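Fabric Backdrops: Frequently Asked Questions
Cirkinora Backdrop Hire, Baltham
Last updated Friday, May 2, 2025

What size do the cloths come in?
Standard panels are 20 feet long. Shorter drops are cut to order and are not returnable.

Do I need to iron the fabric before use?
It depends on the look required. Folds that run top to bottom read as soft bands of light and dark tone and are acceptable for most portrait and product work. Horizontal creases from packing are harder to hide. Steam them from the back on a low setting and let the cloth hang overnight.

Why does one color look like several?
A rippled cloth catches light unevenly. The raised part of a fold goes paler and grayer, the recessed part goes deeper. Teal and sea-green show this more than black or gray. For an even tone, stretch the cloth between side clamps and light it separately from the subject.

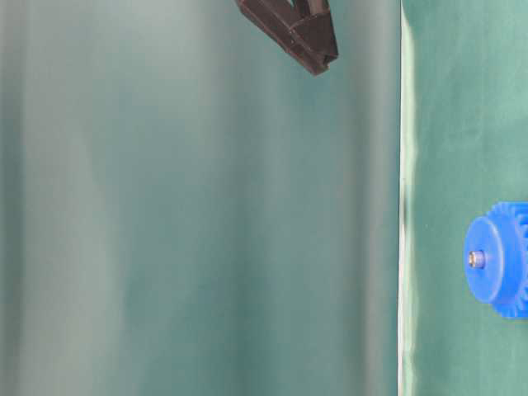 Teal-green cloth with vertical folds, out of focus.

How far should the subject be from the cloth?
Far enough for the weave to drop out of focus. Start at six feet and adjust. At close distances — tabletop work, for instance — use a wider aperture.

Can the cloths be washed?
Cold water, gentle cycle, no bleach. Do not tumble dry. Hire customers should return cloths unwashed; cleaning is included in the fee.

How should a cloth be stored?
Roll it on a tube. Folding is fine for transport but leaves set creases after a few weeks.

Do colors match between batches?
Not exactly. If two panels will hang side by side, order them together and ask for the same dye lot. Lot labels have been sewn into the hem since April.

Is there a deposit?
Yes, for hires longer than 28 days. It is refunded after inspection.

Who handles custom orders?
Nhi Hà, at the Baltham counter. Include finished width, drop and hem type — pole pocket or grommet — in the first message.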